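Sirix Tabletop Packing Arm: Review After One Season

Posted 2018-01-03 by Corentin Deschamps

We put a Sirix arm on the packing bench at Vutonach in August. We ship small parts and sample packs, and there are 14 of us in the building, most of them on orders. I run the packing room. I didn't choose the arm, but I was the one who had to make it work, so this review is mostly for people in the same spot.

Setup took two days. The installer from Gilchrist bolted it down, ran the safety check and left us a binder. The binder is fine for starting and stopping. For teaching it a new pick it skips steps, and we ended up writing our own sheet, which is taped inside the cabinet door.

What it does well is the dull part. It takes small packs from a tray and puts them in a basket, and it doesn't mind doing that after lunch. On flat cards and stiff packages it is steady. On anything soft or shiny it slows down, and someone has to step in. We keep 43 items on the list it is allowed to handle. The rest are still packed by hand, and I expect that to stay the case for a while.

The jobs changed more than I thought they would. Nobody was let go. Two people who used to pack all day now load trays, clear stops and check finished orders. One of them likes it. The other told me she misses having a full table in front of her and knowing by the end of the shift what she got done. I think that is a fair complaint. Clearing stops comes in bits, and you can't settle into it. We now swap at the halfway point of the shift, and that has helped.

Pay was the other question. The company's first plan was to leave the rate alone. People were learning new work, so we asked for the machine rate and got it, but it took until the end of the trial. Settle that before the arm arrives.

Noise is low. Cleaning is a wipe-down. The Fisteris software needs a login for every small change, and the screen logs you out after 5 minutes, usually while you have gloves on.
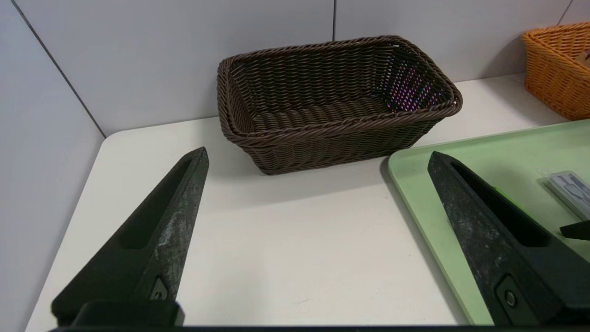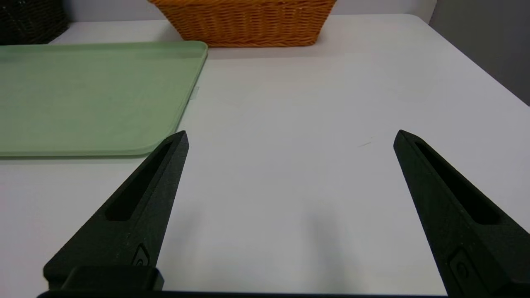

If you are buying one, think about the bench as much as the arm. Ours used to be set up for whoever was standing at it, and everybody had their own order for things. Now the layout has to suit the arm and the person loading it. We use different colors for the containers, like the light green tray and the orange and dark brown baskets, so a new person can be told "green" or "orange" and get it right the first day. Labels wore off and got argued over. Colors have held up better.

I would buy it again for the flat items. I would not buy a second one for our size of shop. Ask for a longer training visit than the standard one, and have the people who will load the trays in the room for it.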